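Hemus Twin bench kit: what it costs and what to plan for

In stock, leaves us in 20 working days
£1287 a month on a lease, or ask me for an outright price

Hello, I'm Caoimhe, and I look after the two-arm kits at Vistesum. I get asked the same handful of things about this one every week, so I've put the answers on the page (and you can still ring me!).

The Hemus Twin is a pair of arms with grippers, the controller, the cabling and two days of Bilal on site to set it up. It's meant for light handling work: sandwiches, bagged snacks, bottles, chocolate bars, that sort of thing. If you're packing sacks of flour, have a look at the Kowalczyk range instead.

What isn't in the price is the table, and this catches people out. You want a long, solid one, deep enough for both bases at the back with your trays in front. Then there are the baskets, racks and stands your products sit on. Buy those early, and please buy two of each, as Bilal teaches the arms where everything lives and a replacement basket that's a bit wider means teaching it again. I'd set aside £3000 for the lot, table included. One of our café customers spent over that, but they did fall in love with some very nice shelving.

Gripper fingers wear. Standard black ones come as a pack of 20 from Kedent, and if you're handling soft food go for the softer pads from day one, they're only a little dearer.

Power: two ordinary sockets near the back of the table, on their own circuit if you can manage it. Leave more room for cables than you think you need. I say this to everyone and then I get a call on the Friday.

Safety checks are yours to book, and Riaan can send you the list we use. Allow a morning for it.

August is our busy month for installs, so if you want to be running by autumn, get your order in before then. Trials are free, just bring your own products and we'll put them on the bench.
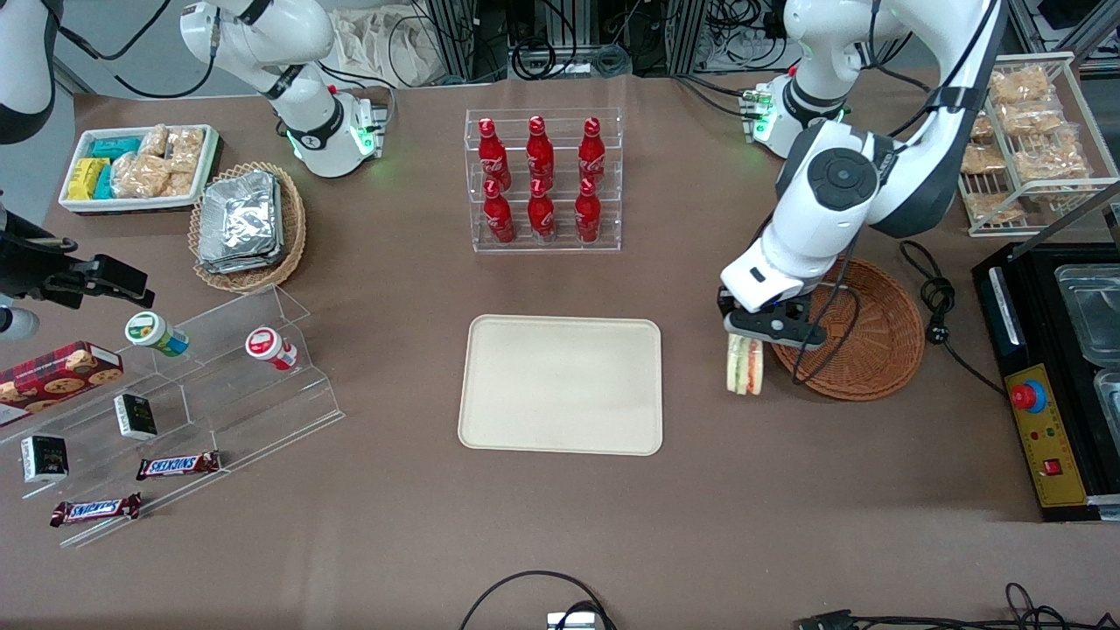
Snacks and bottles on the bench, left gripper holding a sandwich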